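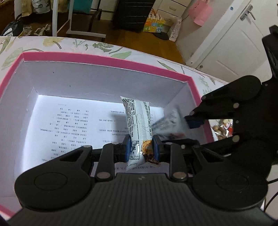

Snack packet held upright over the box, blue pads on the lower half.

Gripper keeps losing shiny snack packets when lifting from a box

Asked by Hema Mathew, October 21, 2025
Tags: grippers, school club, pick and place

I help with a secondary school robotics club. Our project this term is packing small snack packets into an open box and taking them out again, with two grippers, one on each side. Each has two jaws with blue pads on the fingertips. The students will show it to parents in December.

Lifting a packet that stands upright is mostly fine. When a packet lies flat or at an angle near the wall of the box, the fingers either push it along or catch one corner, and it slides out on the way up. The wrappers are glossy. We logged 100 lifts over two sessions and lost 30, nearly all from packets near a wall.

We have tried closing harder. That crushed what was inside two of them and didn't help much. Do we need different pads, or is it the way we approach the packet? The students would like to keep the box as it is because they have already measured everything from its rim.

3 answers

Harvey Lachance
Use stickier pads. Silicone is good.

Eylül Türkmen (accepted)
I would leave the pads until last. Wipe them first, with a damp cloth and then a dry one. Crumbs and grease from split packets build up on them and make more difference than the material does.

Then look at where you are gripping. The food settles to one end of a packet and the other end is mostly air. If you close on the airy end, the film folds and the weight pulls it out. In your picture the pads are on the lower half, and I would stay there for the upright ones.

For packets against the wall, don't try to lift in one go. Use one gripper to drag the packet towards the middle with a fingertip, open, move over it, and then pick. My Year 9 group does this as two separate moves with a pause between them. It is slower but the students found it much easier to correct, as they could see which move had failed.

On force: close until both pads touch, add a little, lift a few centimetres and wait for a second. If it is going to slip it will usually do so then, and it only drops back into the box. Write down the closing value that works for each kind of packet. Ours were different enough that one setting for all of them was no use.

Also check what is under the packets. We had a loose sheet in the bottom of a tray and the fingers kept taking the paper as well. Double-sided tape at the corners sorted it.

Comment from Hema Mathew: Thank you. We do have a printed sheet in the bottom and I hadn't thought about it. We will tape it down on Thursday and try the drag first.

Comment from Hema Mathew: Taped and wiped. Wall packets are a lot better with the drag. We still lose a few when the second gripper comes in too low and its fingers meet the first one. That will be a separate question.

Leonilde Coelho
Agree with the answer above. One thing to add about having two grippers over the same box. Decide which one is allowed in and make the other wait outside the rim until it has finished. We didn't do this at the Garon club and bent a finger. A spoken "mine" from whoever is driving is enough if you are working by hand.

I don't agree that pads don't matter, though. Ours had gone smooth after a term and new ones made a clear difference. Press a strip of sticky tape on the pad and pull it off. If it comes up covered in dust, clean it and try again before you order anything.

Related questions
Best order for packing a box from the back
How often do you replace fingertip pads?
Two grippers, one box: how to share the space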